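Workshop tips: keeping the software side of hand-held grippers in order

By Elsa Söderlund. Last changed October 5, 2018

These tips I collected for people who have a small workshop at home or in a shared room and who want to teach a robot arm by moving hand-held grippers themselves. The mechanical part is well explained elsewhere. Most of my lost evenings were lost in the software, so I write only of this.

Clocks first

Let one computer give the time and let all the others follow it. I record the clock offset at the start and at the end of every session and write both values in the log. When the difference is more than 5 milliseconds, I throw the session away. Before, I tried to repair such sessions with a script, and Aslak Magnusson still has a folder of them which he can't use.

Names of files

Choose the name pattern before the first recording. Mine is task, operator, hand, running number. No spaces, and no letters like å or ö. My colleague made a folder called Åberg and our converter, Plorkeck, read it on one machine and refused it on the other. We needed two days to find this.

Calibration of the cameras

Print the calibration board on paper that is glued to something stiff. Take many views, also with the board near the corners of the lens, where a wide lens bends straight lines the most. If your software offers a fisheye model, use it for such a lens. Save the result together with the serial number of the camera — not in a file called "new" or "new2".

Marker detection

Give every marker its own number and keep the list of numbers in one place only. When you add a marker, change the list first and print after. Measure the printed marker with a caliper, black edge to black edge, and put this value in the settings. Printers like to scale a page without asking, and then all your distances are wrong by the same factor.

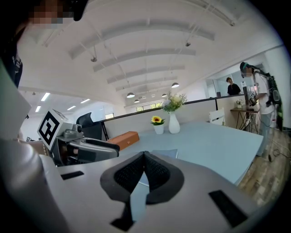
A tracker must know which markers move and which stand still. I keep two groups in the settings, "carried" and "room", and only the room group is allowed to correct the map. The cube on top of the second gripper belongs to the first group, and so does the small marker on the device the person in the white T-shirt holds in front of the chest. The square tag near the glass goes in the second. If a carried marker comes into the room group by mistake, the map begins to slide when somebody lifts a hand, and in the viewer this looks very much like a bad calibration. Check the groups before you calibrate again.

Gripper width

Record the raw value and the converted value both. Close the fingers fully and open them fully at the start of each session, so the program can find the two end points by itself. Ebbe Ekström wrote for us a check which gives a warning when the end points have moved since the last session.

Before you train

Play back some recordings at normal speed and look at the path of the hand. A jump of the path in one single step is nearly always a lost marker. In February we had 155 recordings of one task and kept 117 after this check. The policy trained on the smaller set was calmer near the table.

Keep the raw files for 90 days, also those you rejected. Then delete them, and write in the log that you did.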